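I bought the Arnska mattress topper in February, slept on it for three weeks, nearly sent it back, and now I'm keeping it. A few people have asked me which one I got, so I'm finally writing it all down (15 April 2022, if you're reading this later and the prices have moved).

The short version of my situation: our mattress is fine for one person and too firm for the other, and a new mattress was not going to happen this year. A topper was the cheap way out. I looked at the Arnska, which is foam, and the Dimia, which is a quilted thing filled with some kind of fluffy fiber. The Arnska cost me $100 on sale and the Dimia was $15 more, so that pretty much settled it!

It comes rolled up tight in a plastic sleeve. Cut the sleeve carefully, well away from the foam, and let it lie flat on the bare mattress overnight. I gave it 10 hours and the corners were still a bit curled.
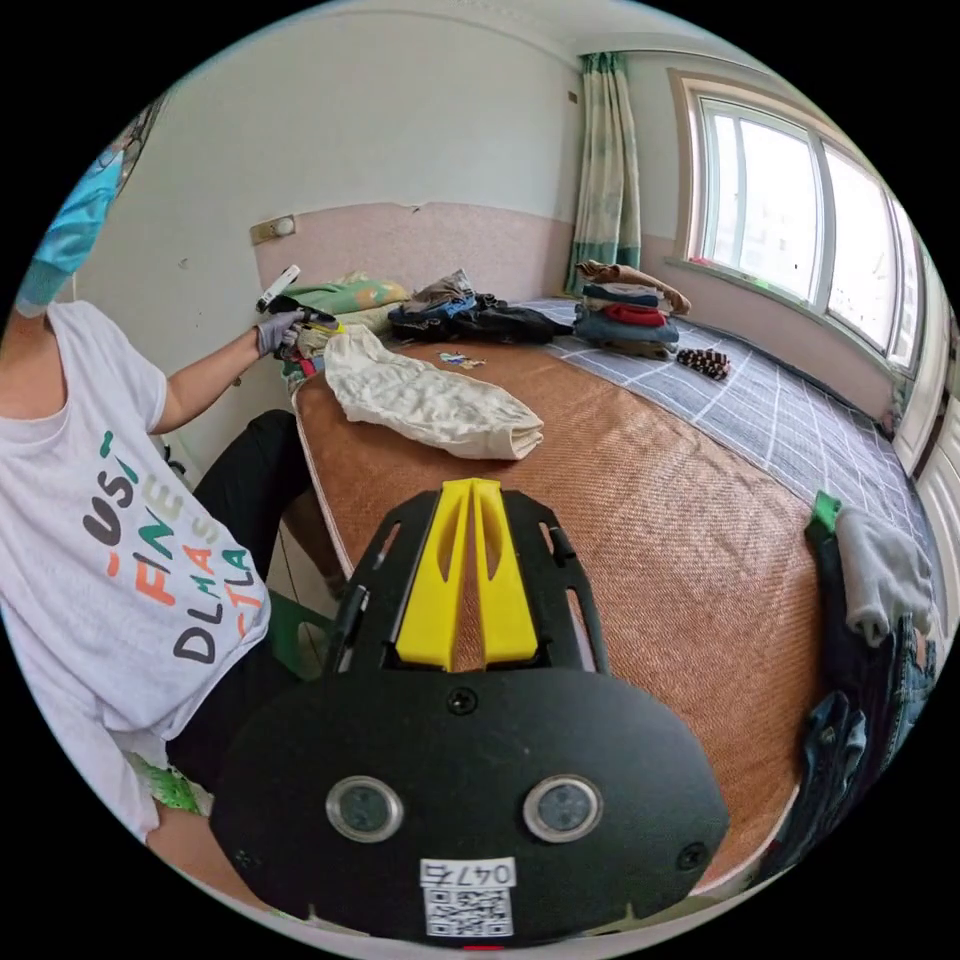
**Does it smell when you first open it?**

It does, a sort of new-shoe smell, and it was strong enough on the first night that I slept on the couch. By the weekend I only noticed it when I put my face right down on it. Leave a window open if the weather lets you.

## How it sleeps

Soft on top, firmer once you sink in a little. I'm a side sleeper and my shoulder used to go numb before morning. That has mostly stopped. My other half sleeps flat on the back and couldn't tell any difference for the first week, then decided it was "okay, I guess," and you should know this is high praise in our house.

The one real gripe is heat. Foam holds on to warmth and this one is no exception. In February I loved it, like sleeping on toast, but we had a couple of mild nights in March and I was kicking off the covers by midnight.

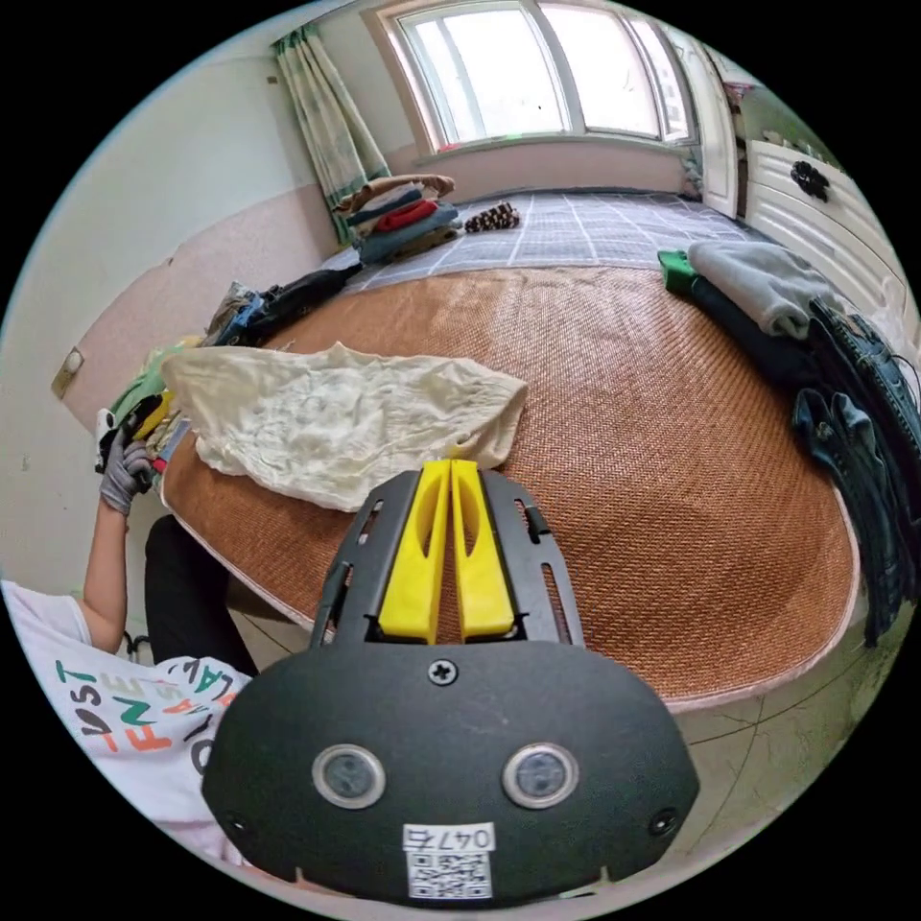

I tried a thinner quilt first and that helped a little. Then I swapped the jersey sheet for plain cotton, and that helped a lot more. If you run hot all year, I'd go for the fiber kind and put up with it going lumpy.

## Staying put

There are elastic straps at the corners, and they're stingy. Ours is a deep mattress and I had to fight to get the last one over, with a fair amount of swearing. Once they're on, the topper does still creep toward the foot of the bed, maybe a hand's width over a week. I shove it back up when I change the sheets.

The cover zips off on three sides, which I really like. I've washed it twice on cold and it came out the same size both times, no pilling, though the zipper pull is tiny and I wish they'd used a bigger one.

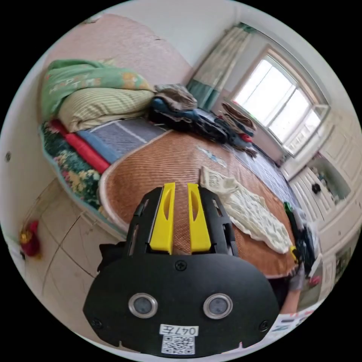 I also ordered a Ditell mattress protector to go over the top of it, thinking I was being clever. It crackled every time anybody rolled over, so that went into the closet, and I put our old Halás cotton one back on. It's gone a bit gray but it's quiet, and the fitted sheet grips it nicely.

Speaking of fitted sheets, check your depth before you buy. The topper adds 3 inches, and one of my good sets won't reach the corners anymore. I was pretty annoyed about that one.

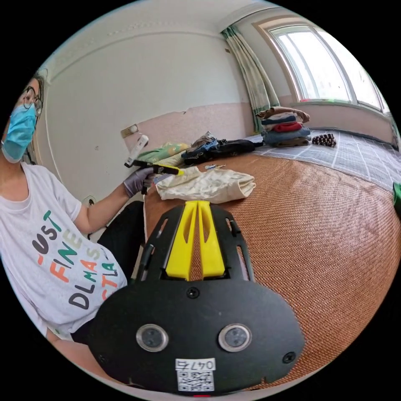
**Can you use it straight on the floor for guests?**

For a night or two it's fine with a folded blanket underneath. I tried it on the rug for an afternoon nap and my hip found the floor pretty quickly. Stand it up against a wall afterward so the underside can air out.

I'd give it four stars out of five. The missing star is for the heat and those straps. If they ever sell longer ones separately, I'll be ordering a set.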